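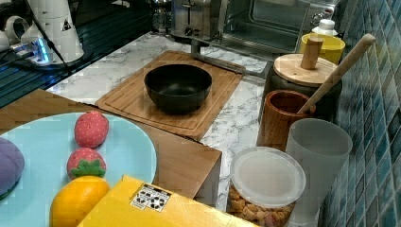

4.2 Who gets the counter?

I went into the Bergeron study thinking I'd be writing about time. How many minutes does a kitchen crew get back once an arm takes over some of the fetching and wiping? That was the question in our proposal, and we do have the numbers (Section 5), but what people wanted to talk about in the interviews was space, over and over, and who gets to decide where a thing lives. Take the bowl sitting in the middle of the cutting board in Figure 4a. To me that's just a bowl on a board, a perfectly ordinary place for it. To the morning crew it was an open question: is it parked there, or is it the next job? Before the arm came in, you'd lean over and ask. Afterward people weren't sure whether they could pick it up without messing up whatever the arm was about to do, so quite often they left it and worked around it.

I started calling this "counter courtesy" in my notes and the name stuck with the rest of the team. It showed up at Warnwood too, though less strongly, and I think that's down to the layout (Warnwood has a separate prep bench, Bergeron doesn't). Ekaette Bako told me she'd caught herself holding a mug for the length of a whole task because she didn't want to set it down in the wrong spot. Colton Sawatzky went the other way. He moved things whenever he felt like it and restarted the task if it failed, and he was pretty cheerful about it! Both of them rated the arm as "easy to work with" on the exit form, which tells you something about how much that form picks up.

The part of the job that changed most was wiping down. On paper this is the best candidate for handing over: it's dull and it comes around all day long. We'd expected people to be glad to see it go, and mostly they were. But wiping was also when they looked the station over, noticed what was running low and had a quick chat with whoever was next to them. With the arm doing it (Figure 4b has the gripper near the board with a cloth hanging from it), the looking-over had to happen at some other point in the shift, and at Bergeron it took 2 weeks before anyone put it on the task sheet. In between, it simply fell to whoever minded most.
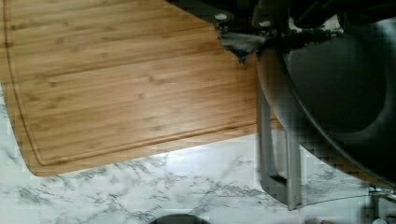
Figure 4. The shared counter at Bergeron, seen from the work side (a) and from the camera at the arm's wrist (b).

Ginette Lachance put it to me more sharply than I would have: she hadn't lost a chore, she said, she'd lost her excuse to stop for a minute, and she wanted to know whether we had measured that. We hadn't. Our logging tool, Driltalura, records task starts, task ends and restarts, and a pause between two tasks goes in as idle time whatever the person is doing with it. I went back through 200 of those idle stretches by hand after her interview, reading them against my own field notes, and a good many lined up with people talking through the next order. I wouldn't build a theory on that. It did make me drop the word "idle" from the rest of this paper, and from here on I use "unlogged."

One more thing on restarts. The Traltitz group leaves them out of its totals, and I've kept them in, so please be careful comparing our tables with theirs. A restart at Bergeron usually meant a person had walked over and changed something on the counter first, and that's work.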